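**Light table, new finish, and now I can't stop looking at the glare**

**dedier_porch** wrote:

Hello everyone, long-time reader and first-time poster, so please bear with me if I ramble (my family would tell you I always ramble). I bought a used work table in October from a secondhand shop over in Grolemlow, and I've been living with it all winter. It's a lovely pale thing with wavy grain running the long way, and I fell for it the minute I saw it leaning against the wall in the back of the shop.

The old finish was worn through where people had sat, so this spring I sanded the top and put on 3 coats of a wipe-on satin. I let it sit a good long while between coats and was as patient as I know how to be. In the evening it looks wonderful. In the morning, with the window going full blast, I get a shiny washed-out patch toward one side and the grain just about vanishes there.

Is that a bad coat, or is that simply what a table does near a window? And if I do it over, would you go duller or leave it alone?

---

**zadel_bench** replied:

Welcome! You've come to the right place, we can talk about finishes until the cows come home.

I'd want to know what grit you stopped at. If you quit at something coarse and then went heavy on the last coat, the finish levels out on top and gets glossier than the can promises. I did that on a bookcase once and it looked like a bowling lane. Satin also has to be stirred (really stirred, scrape the bottom of the can), otherwise all the stuff that makes it dull stays down there and you've brushed on gloss without knowing it. Ask me how many cans I ruined before I learned that one.

---

**dedier_porch** wrote:

Oh dear. I gave it a little swirl with a paint stick. I wouldn't call it stirring. I stopped at 220 and then went over it lightly by hand between coats.

---

**oldmaple_2000** replied:

I'm going to disagree with zadel a bit, in a friendly way. I've had a table by an east window for years and every finish I ever put on it throws some glare at breakfast time. Satin, matte, plain oil, all of it. Get down low and look across the top from the side. If the shine is the same all over once you move your head, your coat is fine and the sun is doing it. If you see a patch that stays put wherever you stand, then yes, that's the finish.

I would hate to see you sand down a good top over a sunny morning. Hang a thin curtain first!

---

**zadel_bench** replied:

A curtain doesn't fix an unstirred can, my friend. But the looking-from-the-side trick is a good one and I'd do it before anything else.

---

**cha_and_toast** replied:

Jumping in because I have a pale top too, and went through this same worry. I ended up rubbing mine out with a very fine gray pad and a bit of paste wax, going with the grain, and it took the edge off the shine without my having to strip a thing. It took me an afternoon and two pots of tea. The one thing I'd warn you about is the curves. Where the grain bends I kept wanting to follow it around with the pad, and you mustn't, you'll see the swirls later. Long straight strokes from end to end.

Do you have a photo in daylight? It's so hard to judge from words.

---

**dedier_porch** wrote:

What kind people you all are. I've got one from the 27 June 2020 folder on my computer, so it's recent, and it shows the bright part pretty well.
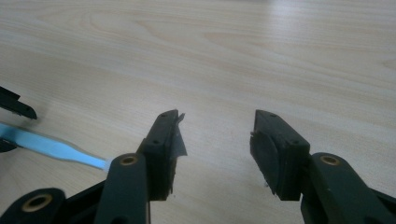

*Table top with light on it. The glare is toward the upper right, and the wavy grain is easiest to see across the upper half.*

I did the crouching test, by the way. The bright patch slides along when I move, all the way to the end of the table, and then it's gone.

---

**oldmaple_2000** replied:

If it slides, it's light. I rest my case, and that is very pretty grain. Leave it be.

---

**zadel_bench** replied:

Fine, I'll give you the sliding. I still think it's a touch shinier than satin ought to be, and I'd rub it out the way cha says. You lose nothing by trying a small spot near the back edge.

---

**cha_and_toast** replied:

Yes, back edge first! And go easy on the wax, a thin smear is plenty. Let it haze over, then buff with an old T-shirt.

---

**dedier_porch** wrote:

I'll try the back edge this week and leave the rest until I've seen it in the morning sun. Zadel, I also opened the old can and there was a thick layer of sludge at the bottom, so you may both be right. Does anybody know if a can that's been sitting like that is still good once it's stirred up, or should I buy a fresh one?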